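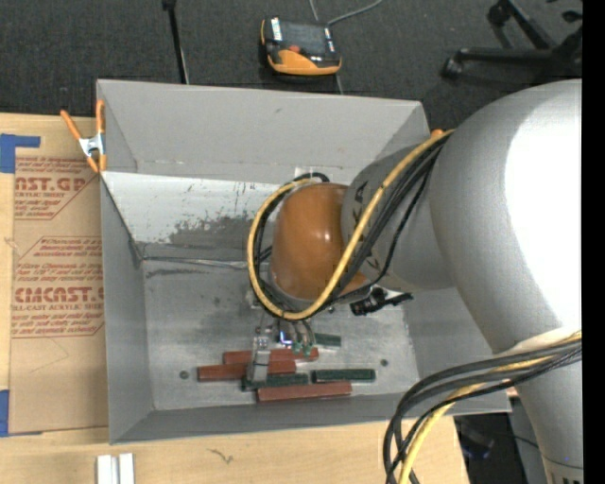
A bin-picking station at the Birnisham open day, with the arm reaching in over the red-brown and green blocks.

Encyclopedia > Engineering > Robotics > Public events > Birnisham open day

Birnisham open day

The Birnisham open day is a yearly public event held at the Stosta workshop in Birnisham, at which working robot arms are shown to visitors. It is run by Stosta, a small automation firm, and is best known for its bin-picking demonstration, in which an arm takes small blocks out of a metal bin. The most recent open day was held on 11th April. Entry is free, but places have to be booked.

Background

Stosta began as a repair shop for packing machinery and moved into robot work when several of its customers asked for help with loading and sorting. The workshop was not open to the public in its early years. Visits were first arranged for local schools, and the firm later put these together into one day so that work on customers' jobs would be stopped only once a year.

The first open days had little to see apart from a conveyor and a display of worn parts. The bin-picking demonstration was added after the firm took on its present unit, which has a carpeted room beside the main workshop. Most of the day now takes place in that room.

Bin-picking demonstration

Bin picking is the task of taking single items from a container in which they lie in no fixed order. It is simple for a person and has long been hard for machines, as the items may touch, overlap or rest against a wall of the container. At Birnisham the task is shown with slim rectangular blocks in two colours in an open-topped grey metal bin, which stands on a wooden table and is held with a spring clamp at the upper left edge. The arm comes in from the side and works from above with a gripper.

Yellow and black cables run along the outside of the arm. Staff use them to explain one of the less obvious parts of the work: a cable needs enough slack to follow the arm through every movement, but a loop that is too large can catch on the rim of the bin or hide the items from a camera. The route of the cables is usually changed several times before a new station is handed to a customer.

The demonstration is given in two parts. In the first, the arm is moved slowly by an operator, and visitors are told how each position is stored. In the second, it runs by itself from a program named Handgate. Handgate was written at Stosta and decides which block to try next. It leaves any block it judges to be too close to a wall and comes back to it later. If a pick fails, it makes 2 further attempts before it stops and waits for the operator.

Blocks lying against the front wall are the most common cause of a stop, and blocks pressed side by side are the next. The firm does not tidy the bin between runs, and visitors are told at the start that some picks will fail.

Ra

A second program, Ra, was shown for the first time at the latest open day. It keeps a record of each attempt and is meant to let the operator see which parts of the bin give trouble. Ra does not control the arm. The record from the day ran to 1310 attempts, including those made in the morning before the doors opened. Stosta has said that it will use the record when it changes the shape of the gripper fingers, but has given no date for this.

Visitors

The number of places is limited to 200 by the size of the unit. Groups are taken round in turn, and each visit ends in the main workshop, where questions are answered and tea is served. Children may attend with an adult. Visitors stand behind a line on the floor whenever the arm is running.

A shorter evening visit for colleges and local firms is held in May. It covers the same demonstration in more detail and includes a talk on guarding and emergency stops.

See also
Bin picking
Robot end effector
Teach pendant
Cable management

Shared 2 times

Recently updated articles
Conveyor tracking
Parallel gripper
Machine guarding
Birnisham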